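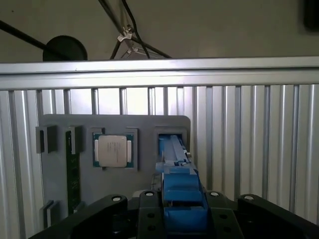 Hema Gowda wrote in April that the parts list was fine but she couldn't tell which memory speeds had been tested and which were copied off a label. Version 7 of this data card is mostly a response to that.

Datasets / Hardware / Refurbished PCs

Tuesday, December 24, 2024
By Dezső Mészáros

Drasa is a table of 600 second-hand desktop computer parts, catalogued at the Jorkorano repair centre. It covers memory modules, processors and power supplies. Graphics cards are in a separate file and aren't documented on this page.

Each row is one part. The main columns:

- part_id: our own number, never reused
- kind: memory, cpu or psu
- label_speed: as printed by the maker, blank if worn off
- tested_speed: blank if the part was never run
- grey_import: yes, no or unknown
- colour: board colour, memory only

Label and tested speeds used to share one column. Don't merge Version 7 with older copies without splitting that column first.

Testing was done on the Zinari bench, 20 minutes per part. Parts that failed are kept in the table with tested_speed set to 0. The last 20 rows came from Sitompul and use their spelling of socket names, which we haven't normalised.

Licence is CC BY 4.0. Send corrections with the part_id in the subject line.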